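My letterbox, the council and the 800 dollar question

So I got home on Monday and there were four bits of election mail jammed in the letterbox, and every one of them was promising to keep my rates down.

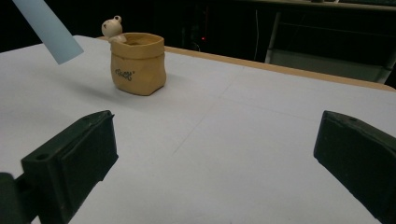
The glossiest one came from the crowd calling themselves Better Bumurstead. Big smiles, big letters, "respecting your dollar" across the top. Now I'm all for respecting my dollar! But these are the same people who voted in November to spend 3473 dollars on new chairs for the council chamber, and then two items later knocked back 500 dollars for the Neron Street crossing (a bit of paint and a sign, that's all anyone was asking for). I sat through that meeting. It went for ages and the tea urn was off.

I wouldn't mind so much if they'd just own it. Say you wanted the chairs. I've sat on the old ones, and they're awful, you'd get no argument from me. What gets me is the flyer turning up three months later with a whole paragraph on "wasteful spending by our opponents", when the opponents have two votes out of nine and couldn't waste a bus ticket if they tried.

Not that the other side gets off free. Their flyer says they'll cut my rates by 800 dollars a year, and I've been over it front and back and there isn't one line about what goes. The library? The pool? The Tridodus bus, which my neighbour takes to dialysis? I rang the number on the bottom to ask and got a recorded message telling me to look at the flyer.

And while I'm having a grumble - how did we end up with 2000 of these things printed for a ward this size? I got two copies of the same one. The house next door has been empty since winter and it got three.

Anyway, I'll vote, I always do, and I'll probably be cranky right up to the booth. If anybody went to the candidates' night and heard a straight answer on the crossing, put it in the comments, I'd love to know what was said.

Contact me | © 2023 Letters From Bumurstead | Back to top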